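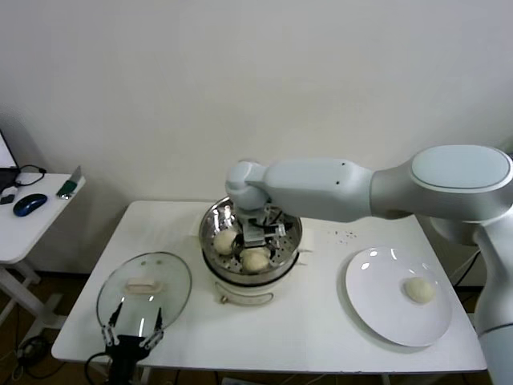 Home News What's On Food & Drink Letters Contact

Search the site... Go

Massawe is opening in Drundutham at last

9/19/26

Right, I can finally tell you about the old wool shop. I've known for a fortnight and it's been killing me. The lease on Sovanitz Row has been signed, the whitewash is coming off the windows, and by December we'll have our very own branch of Massawe, the steamed bun place from Flaltstead that half of you already get the bus to on a Saturday.

I rang Rhydian Eynon, who owns it, on Thursday afternoon and caught him up a ladder (he answered anyway). He's taken the whole ground floor plus the little room at the back where they used to keep the knitting patterns, and there'll be 30 seats inside, which is a big jump if you've ever tried to eat in the Flaltstead shop with your elbows tucked in and somebody's rucksack in your ear.

"I've wanted that corner for years," he told me. "I used to walk past it and work out where the counter would go. Then I'd get to the end of the road and change my mind."

The menu will be the same to begin with: pork and spring onion, mushroom and cabbage, the red bean one, and plain buns to go with soup. Prices stay as they are in Flaltstead until the spring, and he says he'll look at them again then. I asked about breakfast, obviously, and the answer is yes, from half past seven on weekdays! Sundays he's still thinking about. I did my best to lean on him.

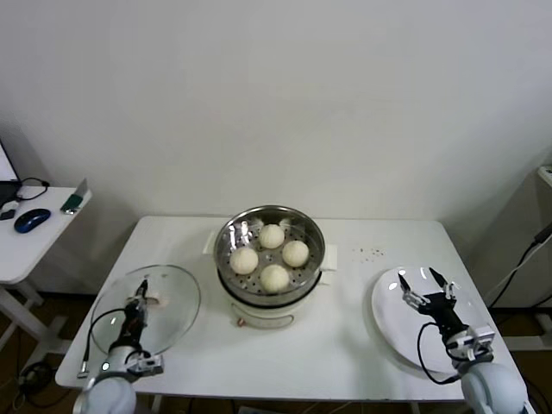
If you've only ever had the supermarket sort, a fresh steamed bun is a different animal. It's soft all the way through with no crust to speak of, it pulls apart in your fingers, and it wants eating straight away. Leave it in the bag until you get home and the bottom goes gluey - I speak from experience, having sat on the 773 with a bag of them on my lap, being good, and regretted it by the time we got to the roundabout. Rhydian's tip for leftovers is to steam them again for a few minutes and keep them well away from the microwave. I've tried it both ways now and he's right.

Now for the less cheerful bit. The plans went through in the summer, but not without some grumbling, mainly over deliveries. Sovanitz Row is narrow at that end and the flats opposite have had enough of vans reversing at dawn, which I do understand. The agreement is no deliveries before seven and none at all on a Sunday, and the bins have to go down the side passage instead of out on the pavement. On the other side of things, a petition in favour picked up 388 names, mine among them, so don't go thinking you're getting a neutral report.
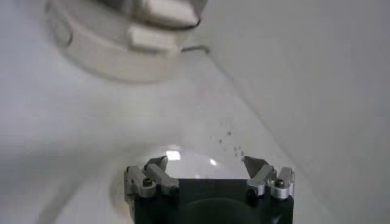 There are jobs going too. Rhydian wants people for the counter and the kitchen, some full time and some just for weekends, and you don't need to have made a bun in your life because new starters get three weeks in Flaltstead learning the dough first. He did say the early shift is properly early. Pop a note through the door on Sovanitz Row if you fancy it, or ask at the Flaltstead counter for a form.

As for the wool shop sign, lots of you have been asking and I'm glad you did. It's been taken down in one piece and it's going up again inside, on the back wall over the tables. The lettering needs a bit of work but the paint's mostly sound.

I haven't got an exact opening day yet. Rhydian's waiting on the electrician, and once he's got a date he's promised to ring me.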